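Willby House, Ground Floor Fit-Out and Surfaces
Minutes of the monthly meeting, July

Start: 9:30, Room 2
Present: building services (chair), furniture stores, floor maintenance, front room users (two), purchasing, N. Figueiredo (minutes)
Apologies: safety office

1. Minutes of the June meeting

Accepted with one correction. Under item 5, "side table" should read "round table." The side table went to Clernbridge in the spring and is no longer on the Willby list.

2. Matters arising

2.1 Chair glides. Delivered and fitted to all chairs in Room 2. The front room chairs are not done. Furniture stores has the glides and will fit them when the chairs are next stacked.

2.2 Door closer, front room. Adjusted twice. It still slams when the hall window is open. Left open on the list.

2.3 Asset labels. Purchasing asked that labels already on furniture when it arrives be left where they are, even where a Willby tag is added. Agreed. The Willby tag goes on the frame, never on glass.

3. Round glass table

3.1 Furniture stores reported on the table. The top is clear glass on a black metal base. The top was lifted off, the pads between base and glass were checked, and the top was set back down. One pad had flattened and was swapped. Reference for the replacement set is 3039, to be quoted on any repeat order.

3.2 Front room users asked whether the glass could be exchanged for a solid top. Their complaint is glare from the ceiling lights, mostly late in the day. Purchasing had a price of 1593 from Saarela for a solid top of the same diameter, delivery included and fitting excluded. Discussion followed. Building services did not support the spend while the existing top is sound. The users accepted this on the condition that a matte mat is tried first.

3.3 Mat: the users want one that covers the working side only and leaves the rest of the glass clear. Purchasing to get two samples, one gray and one off-white. The users noted that a white tray on an off-white mat would be hard to see and expect to choose the gray.

3.4 Markings on the glass. The glass carries a short line of white text and an orange line. Floor maintenance asked whether these are to be cleaned off. Decision: leave both. Cleaning is with a damp cloth only, no scraper, no solvent.

3.5 Load. No change to the rule. Nobody sits or leans on the glass. Heavy items go over the base, light items anywhere.

4. White tray

4.1 The rectangular white tray is now the standing container for loose soft items on the round table. It replaces the wire basket, which marked the glass. The basket has gone back to stores.

4.2 Position. There was disagreement over where the tray should stand. One user prefers it in the middle, within reach from every side. The other prefers it toward the far side, so that the near half stays open for folding. Building services pointed out that a tray set too far out ends up with a corner over the rim and can be caught by anyone walking past. Decision: the tray may stand anywhere on the top provided all of its base is on the glass. A slight angle is of no concern.

4.3 Fill level. Nothing above the raised rim. Items that do not fit go to the shelf unit in the hall.

4.4 Washing. Warm water and dish soap, weekly, and dried before it goes back. A wet tray slides on the glass. The weekly wash goes on the front room sheet under Sunday, when the room is closed.

4.5 Spare. Furniture stores holds one spare tray. It is the same length but slightly deeper. Not to be mixed with the first without relabeling the shelf.

5. Soft items

5.1 The users described the routine they want on the sheet: pick up, shake out, fold or lay flat, place in tray. Items with long pile are laid, not folded. Coarse cloth is folded once along the long side. Wording agreed with one change — "shake out" to read "shake out away from food."

5.2 Coarse cloths hanging over the table edge are to be pulled fully onto the glass or taken off. The reason recorded in June still stands: a hanging corner gets stepped into a chair leg and the rest follows.

5.3 Laundry. Tan and brown items go in one wash together at low heat. Purchasing asked whether any of them need to be dry cleaned. Furniture stores will read the sewn-in labels and report back.

6. Food and drink on the table

6.1 The round table is used for fruit and bottles as well as for sorting. A plate and a bottle may stay on the top during tidying if they are at the far side. They are moved last.

6.2 The pineapple was raised by floor maintenance, who would like fruit kept in the kitchen on account of juice on the carpet. The users stated that whole fruit is not cut in the front room. Decision: whole fruit on a plate is allowed, cut fruit is not.

6.3 Bottles stay closed. A coaster is to be used for any bottle taken from the refrigerator.

7. Record of the front room 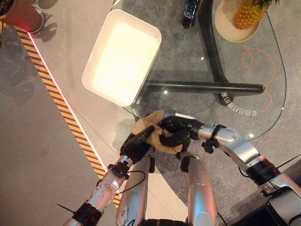
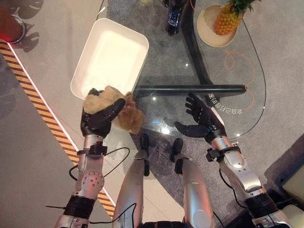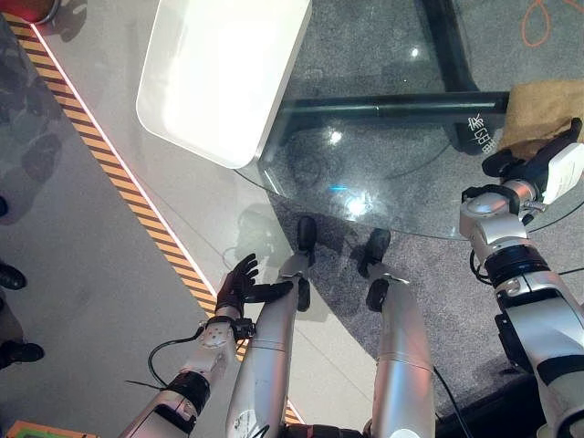
Nayara Figueiredo

8. Floor

8.1 Carpet. The speckled gray carpet under the table was discussed. Floor maintenance finds it hard to judge by eye whether it has been vacuumed and asks that the sheet be initialed each time. Agreed. Skumberg will do the deep clean in the same visit as the hall. The table must be moved for this, glass off first, and two people are needed for the lift.

8.2 Drying time after the deep clean. Skumberg asks for the room to stay closed overnight. The users asked for a shorter closure and were refused.

8.3 Floor stripe. The yellow-and-black diagonal stripe beside the table is kept. Bags, boxes and chairs do not stand on it. Where the tape has lifted elsewhere on the ground floor it will be cut back and relaid. The white line next to it is treated as part of the marking.

8.4 Cables on the floor. The orange cable under the table area is to be routed along the wall where its length allows. If it is too short, it goes in a flat cover. Floor maintenance to measure before purchasing orders anything. No cable is to be looped around the table base.

8.5 Clearance. A gap of 60 cm is to be kept between the rim of the glass and the nearest shelf or cabinet. The hall-side cabinet fails this and will be turned. Its doors will then open toward the window, and the users had no objection.

9. Clernbridge

9.1 Clernbridge has asked for the Willby tidying sheet. It will be sent once the wording in 5.1 is in. Their table is smaller and has a wood top, so sections 3.4 and 3.5 do not apply there.

9.2 Clernbridge also offered 4 stacking bins. Furniture stores to check the size before accepting. The last bins from that site did not fit under the hall shelf.

10. Any other business

10.1 Purchasing asked for order requests by email only — two were left on paper in July and one has been lost. The lost one was for cable covers and should be sent again if still wanted.

10.2 The key to the hall shelf unit is back on its hook.

10.3 One user asked for a second light switch by the window. Outside the scope of this group. Passed to building services.

11. Actions

Furniture stores: fit front room chair glides (2.1); read care labels on soft items (5.3); check bin size (9.2)
Purchasing: two mat samples, gray and off-white (3.3)
Floor maintenance: measure cable run (8.4); relay tape in the hall (8.3)
Building services: confirm closure with Skumberg (8.2); turn the hall-side cabinet (8.5); door closer (2.2)
Minutes: update sheet with 4.4, 5.1 and 6.2, then send to Clernbridge (9.1)

Meeting closed 10:50. Next meeting same room, same time, mat samples to be on the table.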